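Tree Walls, Toast and Marigolds: The Sinaga Seed Nook Is Open

15 Nov 2023

The seed swap at the Sinaga community house has a new home, and it is a cheerful one. After three years of sharing a shelf with the board games, the packets have moved into a breakfast nook with pink walls, leafy tree murals and a toaster of their own.

Ratih Sembiring, who started the swap with a shoebox of bean seeds, opened the nook on the first morning of the winter season and had visitors before she had finished setting out the cups.

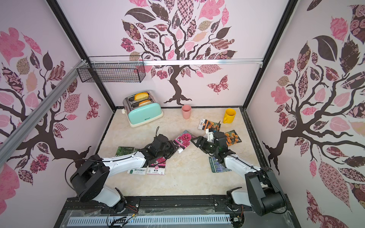
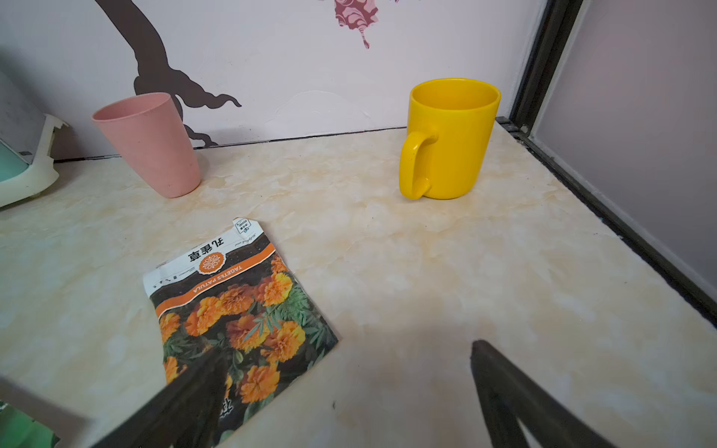

Seed packets, a pink cup and a yellow mug in the nook at Sinaga.

What's in the nook

The trees are the first thing people talk about. They spread over three walls, with dark twisting branches and big leaves in pinks, browns and little checks, and there are patterned butterflies among them. Fitriani Hartono picked the design after a long evening with a pile of samples. Her second choice was plain green stripes, and she says she is very glad she slept on it!

The toaster is a retro model in mint green and cream with a shiny steel top. Regulars had asked for toast at every meeting since spring, and the house finally said yes. Bring your own bread if you're particular about it. There is usually a loaf of white on hand, plus butter and a jar of whatever jam somebody made too much of.

Then there are the seeds. The marigolds are the ones to ask for this month. Look for the packet with the orange stripe marked TAGETES PATULA, the Latin name for French marigold, and a photo of ruffled orange double blooms on the front. The name is also printed in Chinese characters, 孔雀草. Yanti Mangundap, who grows them along her driveway every summer, has offered to help first-timers get a tray going.

"They come up fast, so kids love them," she said. "My nephew checked his every morning before school and measured them with a ruler. We had orange flowers by the Fourth of July and they were still going when we carved pumpkins."

How the swap works

The rules haven't changed with the move. Take what you'll plant, leave what you can spare, and write the variety in the notebook. Home-saved seed is welcome if it is dry and in a paper envelope with the name and the year on it. Please don't use sandwich bags – last winter's okra went moldy in one and took the dill next to it along.

Opened packets are fine too. Fold the top over so nothing spills, and if you know how many seeds are left, pencil it on the back.

The notebook now runs to 300 entries, the latest being a purple pole bean that Benjamín Escobar has been growing from the same line for 20 years. He brought enough for everybody at the opening and stayed until noon talking about trellises. Anyone who missed him can find his notes taped inside the back cover, with a sketch of the string setup he uses and a stern paragraph on overwatering.

Sowing mornings start soon

Nattawut Wongsuwan will lead a set of seven sowing mornings in the nook through the winter. The first is for flowers that can be started indoors, the second for herbs on a windowsill. After that the group will decide, and he already has a request for hot peppers and another for loofah, which he has never grown and can't wait to try.

The sessions are free and run from nine to eleven, with toast. Potting mix and trays are provided. Wear something you don't mind getting dirty, and bring a mug if you want tea, as the house doesn't have many.

There is room for a small group only, so put your name on the sheet by the front door. Children are welcome with a grown-up.

Still wanted

Ratih has a short list of things the nook could use: paper envelopes in any size, pencils, a good pair of scissors, and seeds for anything that does well in shade. Several members garden behind tall buildings and have been asking for more choices there. Foxglove, columbine and mint have all been suggested – the mint only by people who have never had to dig it out.

She is also hoping for winter squash. "Somebody in this town is growing a really good one," she said, "and I'd like to meet them."

The nook is open whenever the house is. Donations can be left at the front desk, marked for the seed swap.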